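Pigment, topcoat and the seat that wears first: a leather finisher on repair

The workshop at Grinent, a furniture repair firm in Flirville, handles leather only. Fabric goes to another building. The finisher who runs the spray booth trained as a car trimmer and moved to domestic seating when the trim shop closed. We met on a Friday, before the booth was switched on, and talked mostly about surface coatings.

The first step in any job is to find out what the leather is. "People tell me it's aniline because the salesman said so. I put a drop of water on the underside of the front rail. If it darkens and soaks in, the leather is aniline or something close to it. If it beads, there's a pigmented finish and I can work with that." Most of the seating that comes in is pigmented: a base coat carrying the color, then a clear topcoat. The topcoat takes the abrasion. Once it is gone the pigment follows quickly, and the customer usually calls at that stage.

Wear follows a pattern. Arm fronts and headrest areas fail from skin oil, which softens the topcoat until it can be lifted with a fingernail. Seat fronts fail from flexing. "An oil failure is sticky and a flex failure is dry. If you recoat over oil, the new finish peels off in a sheet. I've had sofas back from other shops in that state." Oil-damaged panels at Grinent are degreased, left overnight and degreased again. The overnight rest lets oil held in the fiber migrate to the surface. Some panels never come clean and have to be replaced.

Sanding starts at a fairly coarse grit on cracked areas and finishes at 2000 between the last color coat and the topcoat. The finisher considers the last pass optional on matte work. "On a satin finish you'll see the scratch pattern from the door. On matte, skip it if you're short of time."

For color, the shop uses the Zanero water-based pigment line, mixed by eye and checked against a dried swatch. Wet pigment reads lighter than dry, so every adjustment has to wait for the dryer. The booth is held under 60 percent relative humidity. Above that figure, thin coats stay soft and pick up dust. Crosslinker is added to the topcoat only, at 2 percent by weight, and the mixed batch is thrown out after 12 hours. "It still sprays fine the next day. It just doesn't cure the same, and you find out in the winter."

The finisher is less strict about cleaners than expected. A damp cloth is enough for most dust. Gaber, the foam cleaner sold at the counter, is used in the shop for general soil, although the finisher would keep it away from suede and nubuck. Conditioners get little sympathy. "A pigmented finish is a plastic film. Cream sits on top of it. It smells nice." On aniline leather the answer is different – there a light conditioner does reach the fiber, and a heavy one leaves a dark patch.

Asked whether customers should try touch-up kits, the finisher said yes for piping and small scuffs, and no for anything on a flat seat panel. A small repair in the middle of a flat panel catches the light differently even when the color is right. The usual method is to spray out to the nearest seam and stop there.

Dye transfer was the last topic. Loose dye from denim and dark textiles moves into a pale topcoat under pressure and warmth, and plasticizers in the film help it along. Fresh marks often come off with a mild cleaner, while older ones have to be sealed and recolored. Mid-tones such as tan hide less than owners expect, particularly against navy. A long caramel tan sofa with something in dark navy fabric lying on the seat is the combination the finisher warns about. If a mark does form on a back cushion, the seams that divide a backrest into sections give a natural edge to spray to. "The seat is harder. Move the dark stuff, wipe the leather now and then, and leave the solvent in the garage."

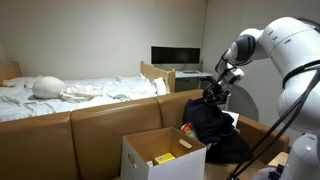
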